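Week 6 handout: grasp failures with hand-held grippers
Module tutor: Philomena Moriarty

Right, this is my favourite week! We get to look at something that broke, and the Petholm cutlery runs broke beautifully. The task was utensil sorting into a metal tray. Out of 337 attempts, 40 ended with a finger closing on two items at once, and the controller logged every one of them as a good grasp. 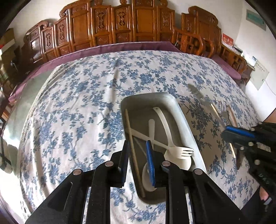
Why did it pass them? The check looked only at finger gap. A spoon handle lying over a chopstick gives a gap well inside the allowed range, so the software saw "object held" and carried on. Marlene Steinbach spotted it while replaying the October logs (wonderful detective work, do read her notes).

Before the lab:
Sketch two overlapping utensils that would fool a gap check.
Suggest one extra signal that would catch them.

Safety: keep your free hand clear of both fingers until the gripper is powered down. Pinches hurt!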